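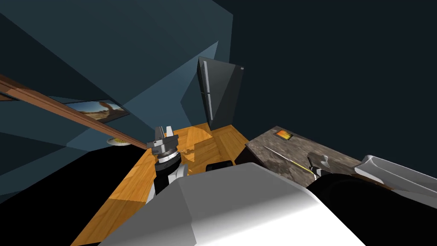
Issue 31

Two hands, one of them bored

2023-10-06, by Benedita Arruda

I've now spent two evenings driving a robot around a kitchen that doesn't exist, and I have complaints.

The setup belongs to Ilídio Leitão, who works on a training program called Rulidico. You put on the headset, take a controller in each hand, and the simulated robot's arms go where yours go. Squeeze and the gripper closes. Each time you get through a task the software saves the whole thing as a demonstration, and later a model is supposed to learn from the pile. My task was tidying the counter. One object at a time, pick it up, put it in the place Ilídio read out to me, let go, back off.

I agreed to it mostly to find out how much of the "robots learn the way people do" talk holds up once you're the person. I don't think much of it does.

Start with the arms. You can see in the screenshot that the right gripper is over the end of the counter and the left one is sticking up at the wall holding nothing at all. The left one spent most of both evenings like that. I'm right-handed, the counter was on my right, and so the robot is being taught by someone who has forgotten she owns a second arm. Ilídio says the model will sort out what matters. Maybe. Or it will learn that the correct way to clean a kitchen is to salute with the left hand while doing it. I asked how anyone would tell the difference and got a long answer with the word "distribution" in it.

Then the view. When I tip my head, the room tips. The walls and floor go off at a slant, the fridge leans, and I'm looking down over the robot's white shoulder trying to judge how far the fingers are from the stone. On a real counter I'd just touch it. There is no touching here. You get no push back through the controllers, so you find out you've arrived when something slides. I am told you get used to it. I got used to it the way you get used to a bad office chair.

The card was the worst. It's that little orange-red and yellow thing lying flat near the edge of the counter. Two flat fingers and a flat card on a flat surface - try it with a pair of rulers. At home I'd drag it over the side with one fingertip and catch it. I tried the same thing here and lost it on the floor, and a dropped object means the run gets thrown out. So all my most human attempts were deleted, and the ones that stayed are the stiff, slow ones where I'd given up behaving like a person. I'd like somebody to explain how that counts as learning from people.

The long stick with the yellow end was better. I never did work out what it's for. You can get the fingers around it if you come in square, though I kept wanting to come in from the side and bumping the gray thing next to it.

To be fair to the project (Ilídio reads this), some of it was impressive. The wood floor has light on it. Somebody hung a desert-looking landscape on the wall for a robot to ignore. And I did get faster. My first clean run felt endless and my last one I'd have been happy to show my mother.

But look at the numbers. I kept 30 runs out of the two evenings. The target for this one task is 3003, a figure Hélder Louro apparently picked and which I've stopped asking about. That is a great many evenings of people like me, for one counter, in one kitchen with dark blue walls. Move the counter to the other side and I assume we all come back in.

Conceição Calado thinks I'm being unfair, and that the first people to drive cars had a rotten time too. She has not worn the headset. She's down for a session next week and I've offered her this space afterward if she wants to disagree with me in print.

I might go back. I want another go at the card - with the left hand this time, if it remembers how.

Filed under: Machines I Have Doubts About, Evenings

Recent posts
Derese sold me a thermostat and now it has opinions
What I got wrong in August about the self-checkout
Proswood shelves, a year on
The bus to Grenel still doesn't stop where it says
Chukwuemeka Akinola answers my letter about drones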